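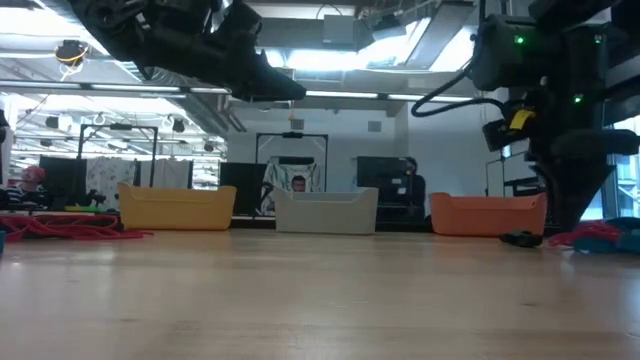 Call for Participants: Gripper Comparison Study

The Manipulation Laboratory at the Nimevach Institute invites adults to take part in a study comparing grippers and controllers on two-arm tabletop workstations. Participants will guide the arms through sorting tasks, placing small objects and lengths of cord into baskets, and will rate each setup on a short written form.

The study covers 3 gripper designs, among them the Rukine and the Korneck, each tested with two hand controllers. The laboratory plans to record 2,000 trials in all.

Who may apply

Applicants must be at least 18 years of age, have full use of both hands, and have normal or corrected vision. No experience with robots is required. Persons who took part in the June pilot are not eligible -- their results have already been included in the baseline.

Time and payment

Each participant attends four sessions of two hours at the Leitner Building, Room 487. Payment is $600, issued after the final session. Participants may withdraw at any time and will be paid for the sessions they have completed.

How to apply

Application forms are available at the Leitner Building front desk and must be returned there by 11/03/2018. Please list the hours you are available and state whether you are left- or right-handed. Selected applicants will receive a consent form and a safety sheet -- both must be signed before the first session.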